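The Paper Under Burkcombe

When the Munico works closed, the company left its drawing office more or less as it stood. Plan chests, wages books, a run of shaft surveys and the letter books of three managers stayed in a locked room above the old smithy, and for decades the people of Burkcombe assumed they had been burnt.

They had not. Daithí Ó Dubhghaill found them while looking for something else, a deed that would settle where a footpath ran. He is a retired land surveyor, and he knew what the rolled sheets were before he had one fully open.

"The lead workings at Plullach were always drawn as two levels," he says. "The survey has six. You could walk over that hill all your life and have no idea."

The local history society now holds 1,023 items from the room, listed and boxed in the former chapel schoolroom. Some 800 of them are letters, most to do with timber, candles and late payment. The candles take up a surprising amount of ink. Miners bought their own from the company store, and the letters show the price going up twice in one winter while the rate for ore stayed where it was.

The wages books are harder going. Names are spelt as the clerk heard them, and one family turns up as Karaca, Carraca and Caraker on facing pages. Ó Dubhghaill has given up guessing and enters every spelling separately, with a cross-reference at the back.

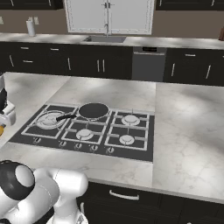 The surveys themselves are too fragile to unroll often. Copies were made at full size, and those are what visitors see, spread over two trestles under the schoolroom windows. People who grew up in the village tend to look for their own house first – then for whatever runs beneath it.

The next job is the adit at the bottom of Plullach, marked on the oldest sheet as a drain and on the later ones left out. The society has asked the landowner for access in August, when the stream is low. Ó Dubhghaill would like to measure the first stretch and check it against the drawing. The footpath deed has still not been found.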